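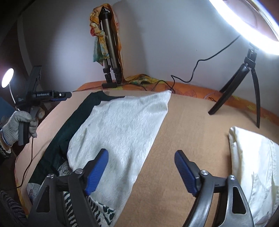

Home | Courses | Handouts | Reading List | Contact

Textiles at Home, Week 4: Bedding Before Central Heating

Welcome back, everyone, and thank you for the lovely pile of family stories you turned in last time. I read every one with a pot of tea beside me and I'm still thinking about the feather bed that crossed the ocean twice.

Tonight we're on layers. Before furnaces, a bedroom in winter could be cold enough to freeze the water in the washbasin, and people put a great deal of their money and effort into what lay on top of them (and under them – we'll come back to mattresses in week 9, I promise). In many households the bed and its furnishings were among the most valuable things listed when somebody died. If you look at old probate inventories you'll find blankets and sheets written down one by one, often with a value beside each.

A few words to get straight:

Blanket. Usually wool, woven and then fulled, meaning it was washed and pounded until the fibers matted and the cloth thickened. Narrow looms meant that many early blankets were made in two widths and seamed down the middle.

Coverlet. A woven top cover, often wool and cotton or wool and linen together. It was meant to be seen.

Quilt. Two layers of cloth with filling between, held together with stitching. Please don't use it for every old bedcover, though I know we all do it in conversation!

Candlewick. Raised tufts or knots of soft cotton on a plain ground. Chenille spreads are a later cousin, and plenty of you will have slept under one at a grandmother's house.

Now, raised surfaces. A nap or a tuft traps still air, and still air is what keeps you warm. Run your hand over the samples when they come around and try to decide whether the texture was woven in, stitched in, or brushed up afterward. It's harder than it sounds, so take your time.

For next week, read the Kuo chapter, and bring one question about it.

Ah-rin Geum

Filed under: Course Handouts, Household History, Textiles

Comments (3)

Marlene P.: We had a seamed blanket and I always thought it was mended!

tdw: Is the Kuo chapter in the packet or at the library desk?

Ah-rin Geum: In the packet, right at the back – sorry, I should have said.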